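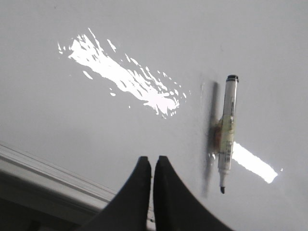 Light on a glossy white surface.

Home | Products | News | Contact

Josance Brings Its New Countertop Nut Cracker to Small Kitchens and Farm Shops

BRELLTHORPE, 27 October 2020 - Josance is very happy to announce the Gamage, a compact electric nut cracking machine made for bakeries, farm shops and small food makers who have been cracking walnuts and pecans by hand for far longer than they would like. We have been looking forward to sharing this one for quite a while!

The Gamage cracks up to 90 pounds of nuts an hour and runs from an ordinary wall outlet. An adjustable roller gap lets you set it for small or large nuts, and the shells drop into a pull-out tray underneath, ready for the compost or the wood stove.

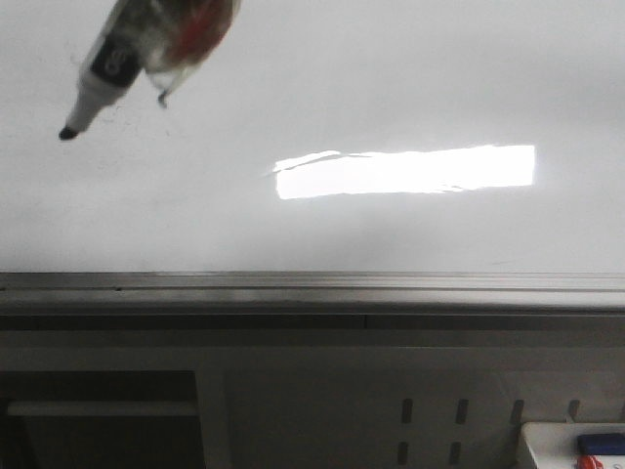 Orders and Delivery

The first 300 machines are being put together now at our Datbridge workshop, and we expect to start shipping in the order they were requested. Every Gamage comes with a spare set of rollers, a cleaning brush and a 13-month warranty on parts. If it doesn't suit your kitchen, you have 30 days to send it back, and we will gladly talk you through the settings first if that would help.

Shops that already own one of our older crackers are warmly invited to ask about trade-in prices.

Contact Josance | Copyright 2020 Josance | Back to top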